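Brondus sets equipment plan for second manipulation table

Brondus has approved the purchasing plan for a second two-arm worktable at its Coltava site, with orders to be placed in February. The plan covers arms, grippers, framing, control hardware and consumables, and replaces the earlier practice of ordering parts against individual project codes.

Jolán Vörös, who drew up the plan, said the main change is the order of spending. Arms and grippers have the longest delivery times and will be ordered first. Aluminum extrusion, brackets and mounting plates follow once the table position is fixed, and cabling is left to the end.

"We bought cable first last time and then moved the table," Vörös said. "Most of it came up short."

The plan allows for 3 spare sets of gripper fingers and 34 rolls of masking tape for the year. Kraft paper is bought by the roll through Abreu, the site's general supplier, under the existing account. Paper and tape had been charged to office supplies until now. They move to the equipment line, where the cost per table can be tracked.

Table surfaces at Coltava are papered and taped into cells, and object positions in the task sheets are given by cell. Vörös said a machined top with engraved lines was priced and rejected on cost. A sheet of paper can be changed between task sets, and the layout can be changed with it.
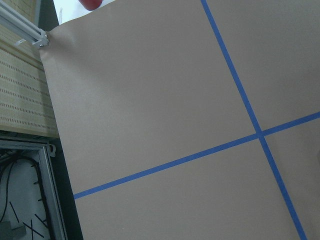
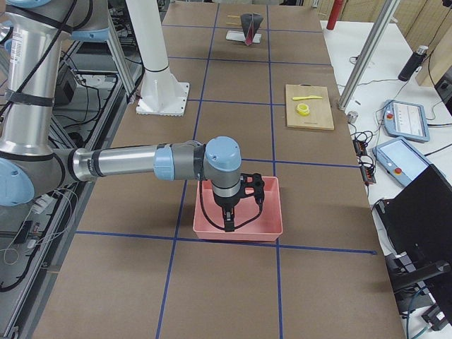
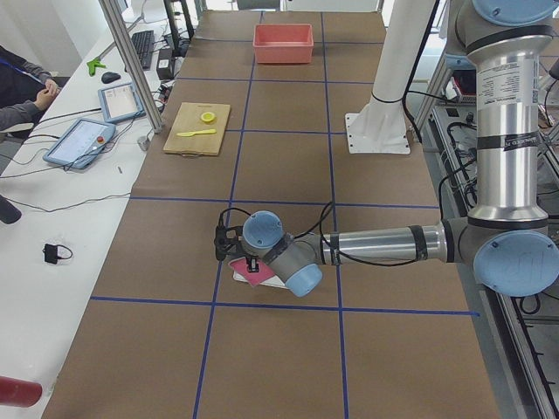 Papered and taped work surface at the Coltava site. The second and third pictures also show a gripper at work over the table.

The objects handled on the tables are budgeted separately. Trays, bins, cloths, cutting boards and plastic utensils are treated as consumables with a fixed allowance of 2714 per quarter, which also covers storage boxes and labels. Unspent allowance does not carry over. Requests above it go to Győző Lakatos, who manages the site's capital budget.

Lakatos said the approval is conditional on floor space. Each table needs a desk alongside it for the teach pendants and a workstation, and clearance behind the equipment rack for service. The room assigned to the second table, known internally as Nemen, meets the first requirement. The second depends on moving a storage cabinet and adding a power circuit — the electrical work has been quoted but has no start date.

The arms are to be the same model as those already on site, so that pendants, mounts and spare cables can be exchanged between tables. A cheaper arm was considered. Lakatos said the saving would have been taken up by a second stock of spares and by operator retraining.

The service budget is set over 5 years and includes yearly inspection of the arm joints and replacement of gripper cables as needed. Cameras are not in the current plan and will be quoted separately after the frame is assembled.

Suppliers already on the Brondus list will receive the parts schedule with the request for quotation. Delivery is to the Coltava loading dock, mornings only.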